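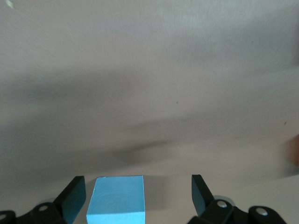

**Block room planning meeting, Trudlow Children's Center**
Minutes, January
Meeting opened at 3:15 p.m. in the upstairs office

Present: floor staff (morning and afternoon), front desk, facilities, programs, purchasing. The Nevham branch joined by phone. Pritcombe sent written comments, which were read out under item 3.

## 1. Minutes of the last meeting

Accepted with one correction. The November minutes said the block room would close over the winter break for painting. It was the hallway outside the block room that was painted. The room itself stayed open.

## 2. Actions carried over

- Shelf labels: done for the low shelves. The high shelves still have the old labels with the shapes drawn on by hand. Programs would like to keep the drawings and only replace the words. Agreed.
- Door stop: replaced.
- Quote for new tabletops: received, see item 4.
- Spare bins: still in the basement. Facilities to bring them up before the sort (item 3).
- Photo board by the entrance: carried over again.

## 3. The block sort

Floor staff reported on the sort done at the end of last month. Every block in the room was taken off the shelves, checked, and put back by color and shape. The full count came to 3,587, including the pieces kept back for groups. The last full count was before the move from the old building, and the lists from then use different names for the shapes, so the two can't be compared line by line.

Of the total, 217 were set aside. Most have chipped corners. A few have marker on them that would not come off with the usual cleaner. Purchasing asked whether the marked ones could go back out, as they are perfectly safe. Floor staff would rather hold them for the messy projects table, where a bit more marker won't matter. Agreed.

The light blue rectangular blocks took longer than anything else. There are two lots of these, an older one and one bought from Sabbagh, and they are close enough in color that children mix them freely. The trouble is size. The Sabbagh ones are slightly taller, and a wall built from both comes out uneven by the third or fourth row. Afternoon staff have seen a lot of building stop at that point.

Pritcombe's written comments said they had the same problem and dealt with it by keeping one lot out at a time and swapping every few weeks. Nevham keeps both out and has had no complaints, though Nevham has mostly younger children, who don't build as high.

Discussion went on for a while. Programs made the point that finding out why a wall leans is part of what the room is for. Morning staff agreed in principle but said it's hard on a four-year-old who has been working on a garage all morning. It was decided to follow Pritcombe and try one lot at a time, starting with the older blocks. The Sabbagh lot goes into the spare bins with a label on the lid.

Nevham asked about the swirl marks on the flat sides of some of the light blue blocks and whether they meant the surface was wearing through. Floor staff think they are only on the surface. They can be seen at an angle and can barely be felt. No one wanted to throw blocks out over it. Facilities will try a softer cloth on a handful of them and report back.

**Action:** facilities to bring up bins; floor staff to separate the two lots; facilities to try the cloth.

## 4. Tabletops

Facilities passed around the quote for resurfacing the building tables. The price is for all of them together, and the firm won't do them in stages, so the room would have to close for the length of the job. They gave 21 days from start to finish, including the time before anything can be set on the new surface.

There was no support for closing that long in spring, when most of the school groups come. Summer is possible. Front desk pointed out that the summer calendar goes to print in April and any closure would need to be in it.

Purchasing then asked whether the tables need resurfacing at all. The matte beige-gray tops were chosen because they don't glare under the ceiling lights and because every block color shows up against them. Light blue does especially well. They're smooth, and blocks slide on them without catching. Afternoon staff said the one real complaint is that they look patchy late in the day, with gray areas that parents take for dirt. Morning staff don't see this. It was suggested that a good part of it is shadow from the window side, and that a new surface in the same color would look just the same by four in the afternoon.

Facilities agreed to look at the tables at different times of day, with the blinds up and down, before anyone signs the quote. If the patches move, they're shadow. The quote is good through the end of March, so there's time.

One table, the one nearest the sink, does wobble. This is a separate matter and does not need a quote. Facilities will tighten the legs this week.

**Action:** facilities to check the tables and bring notes to the next meeting; purchasing to tell the firm no decision until March.

## 5. Tidying up at the end of a session

The rule now is that blocks go back by color. Programs proposed changing it to shape. Reasons given in favor: the shelves are built in widths that suit the shapes, and a child looking for a long block looks for a long block. Against: the youngest children can sort by color without help and can't always sort by shape, and color is faster when a bus is waiting.

A middle way was put forward by Nevham, who sort by color on the low shelves and by shape on the high ones. Afternoon staff thought this would confuse the adults more than the children. Even so, it was agreed to try it until the next meeting. Labels will need to match, which ties in with the shelf labels under item 2.

Also agreed:

- The tidy-up song starts ten minutes before the end, not five.
- A building may be left standing on the table overnight if the child is coming back the next morning. Put a card next to it with the child's first name. No card, it gets put away.
- Blocks found in other rooms go in the tray at the front desk. Please don't carry them back one at a time during a session.

Front desk asked that the tray be emptied daily. It currently holds blocks, two plastic cows, and part of a puzzle that doesn't belong to any puzzle we own.

## 6. Replacement order

Purchasing will order to replace the chipped pieces only. No new shapes this year. Floor staff asked for more arches, as usual, and purchasing said arches would be looked at if there's money left after the order is priced.

For the light blue rectangles, the order will be placed to match the older size. Purchasing will ask Sabbagh whether they can cut to that size and what it would add. If they can't, we'll order from the catalog we used before the move and accept the wait.

Nevham asked to have their order put in with ours to save on shipping. Agreed, provided their list arrives before ours goes out. Pritcombe ordered in the fall and doesn't need anything.

**Action:** purchasing to contact Sabbagh; Nevham to send list.

## 7. Any other business

- The big rug is going out for cleaning. Use the two small ones from the reading corner while it's gone.
- Programs wants a short sheet for parents on how to build alongside a child without taking over. A draft will be sent around for comments. Please keep it to one side of a page.
- Lost and found is full. Coats will be held to the end of the month, then given away.
- The clock in the block room is running slow again. New battery tried, no change. Facilities to replace the clock.

## 8. Next meeting

March, same time, same room. Items already down for it: tabletops, results of the shelf trial, photo board.

Meeting closed at 4:40 p.m.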